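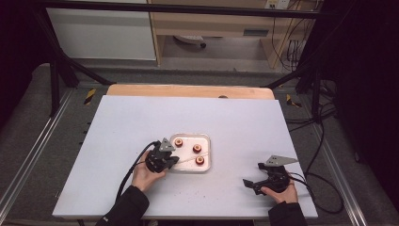 Food Studies > Working Papers > Small Plates at Home

3.2 Trays, boards and the space between small items

Figure 2. A small white tray with raised edges, set near the center of a white board. Three small cylindrical items stand inside in a loose triangle, each with a reddish-brown rim and a pale, cream-colored center.

We were delighted by how much the tray matters! In the Fanenus survey of home serving habits, carried out in November, 87 households told us how they lay out small round items for guests, and most began with the dish and let its shape decide the rest. The layout in Figure 2 is one we came to love. Two items sit toward the back corners and the third toward the front right, so each rim can be seen whole and there is open tray between them. A straight row of three came up far less often in the replies (we had expected the reverse).

Raised edges deserve more attention than earlier work has given them. They mark where the serving stops and the board begins, and 46 of the households named a rim as the thing they look for first when picking a small tray. Plain white was the favorite color by a wide margin, and it's easy to see why with a brown-and-cream item like these: the pale centers stay soft against it while the darker rims stand out beautifully.

Crumbs on the board bothered people much less than crumbs in the tray. We return to this in Section 4, where the Lenihan replies show the same pattern with larger dishes.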